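Ticket: Evano picking study, method check
Site: Koravside
Opened: 2018-07-16
Status: open

Problem
The Goslow segmentation method scored well in June but now drops on the bin set. Of 60 trials, 22 returned a wrong mask. Most errors are on blue-on-blue rims and on glare inside the bins.

Step 1. Check the head view
Exposure set to fixed, gain left alone. The cube mask is good. The glare patch beside it is still picked up as a second object. 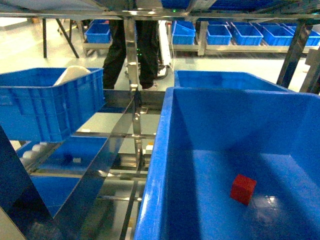

Head view: red cube in the large blue bin, glare to its right.

Step 2. Check the wrist view
Depth cut-off was unlimited, so crates on the shelving behind were merged with the rack. Limited to 400 mm and re-ran -- merging stopped on 2 of the worst trials.

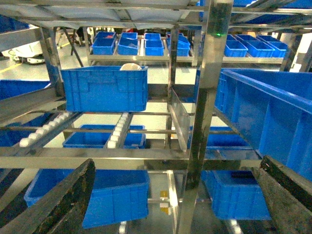 Wrist view: crates in the rack, with more crates on the shelving behind.

Step 3. Check the table baseline
With no objects on the table the method should return nothing. It returned one mask, on the faint brown ring right of centre.
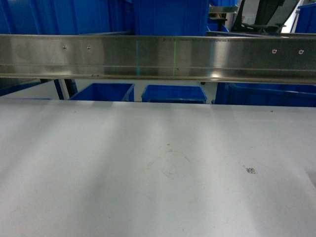
Step 4. Next actions
Wipe the table and repeat the baseline.
Send the glare trials to Bustos with the raw depth.
Keep the ticket open until the full set has been re-run.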